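Grundesel Surface Wiping Kit for two-finger grippers
Product page and bench notes, updated 11 February 2023

The Grundesel wiping kit is a small package that gives an arm you already own a proper go at cleaning tables. You get the cloths, the mounting notes, a set of starting motions and the software that ties them together. No special tool has to be bolted on. The gripper holds the cloth in its fingers, much as you would bunch one up in your fist, and the arm does the rubbing.

We're very fond of this one! Wiping looks like the dullest job you could give a robot, but it asks for steady pressure, a sensible path and a cloth that stays put, all at the same time. Finn Wendt wrote the first version of the path planner over a winter at our Kevusthorpe workshop, and Bernd Mühlbauer has been rewriting bits of it ever since.

What it's for

Flat, smooth tops: lab benches, meeting tables, packing stations, classroom desks. The kit is aimed at marker, pencil, dust and the general grime that builds up where people work. It will follow a gentle curve along the front of a desk if you teach it the edge first. It isn't meant for rough timber or anything with a deep grain.

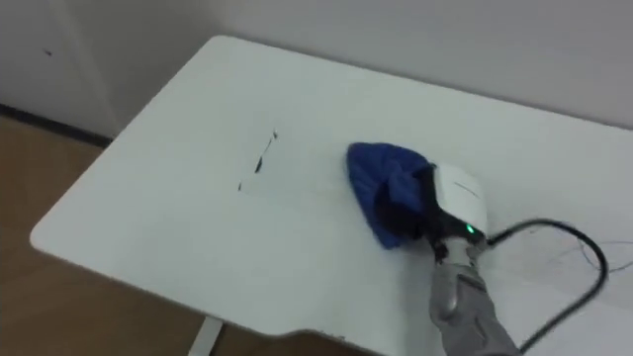
Blue cloth on a white top, with two black marker smudges still to deal with.

Marker is the test everyone asks for, so we use it a lot. The planner lets you choose short overlapping strokes or one long sweep, and for marker we'd start with short strokes and go back over the same patch before moving on. You can mark out a patch on the screen or guide the arm to its corners by hand. Junaid Magsi prefers the second way and is much quicker at it than the rest of us.

About the cloth

Any soft cloth of a similar thickness can be used, but the ones in the box are cut to bunch well. Feed the middle of the cloth between the fingers and leave plenty of slack at the front, so there is a good fat wad between the fingertips and the table. Too little and you'll hear the fingers tapping. Too much and the cloth folds under itself on the return stroke – not a disaster, just slower.

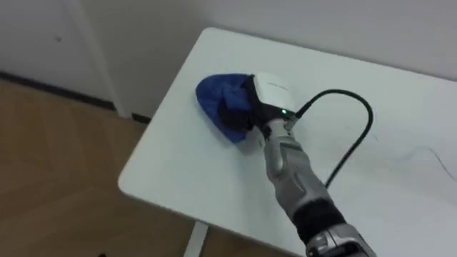 One-arm wiping, with the cloth bunched under the gripper.

Setting up

Plan on an afternoon for the first table. After that, a new table of the same height is mostly a matter of teaching the corners again. Leave enough slack in the gripper cable for the full reach of the arm and try the whole path once in the air before lowering the cloth. Start with pressure setting 7 and work up from there. The scale goes to 11, and we've rarely wanted the top of it on a painted surface.

One arm is enough for every motion in the kit. If you have a two-arm set-up, you can assign the job to either side in the settings.

In the box

Cloths, washable
Printed mounting notes
Starting motions: short strokes, long sweep, edge follow
Licence for the Drerotow path planner, one robot
Spare fingertip pads

Questions we get

The cloths go in an ordinary wash without softener, which leaves a film that smears on glossy tops. Sprays are fine, though the kit doesn't dispense them, so you'll need to apply your own and keep it away from the gripper.

The planner keeps the last 1,000 runs in its log and drops the oldest first. Analyn Soriano looks after support and is always pleased to see a log from a difficult table – do send one in with your question.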